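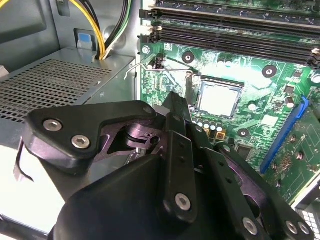

Godinho opens second kitchen in Skenstead

January 2021

Godinho, the Portuguese grill on Vikel Street, has taken over the old bakery next door and is using it for takeout only. The dining room stays closed for now. The new counter sells half and whole chickens, salt cod fritters and a kale soup that comes in two sizes. Piri-piri sauce is extra, and the hot one is hot.

The chicken is cooked over charcoal and takes 85 minutes from start to finish, so order ahead if you want a whole one – the halves are usually ready at the counter. The kitchen sold over 2000 custard tarts in its first month, and they tend to be gone by midafternoon.
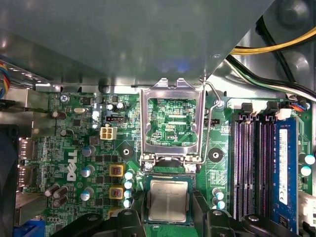 Where can I park when I pick up an order?

Use the lot behind the Brisasov deli and come in through the side door. The first 15 minutes are free.

Phone orders: extension 832.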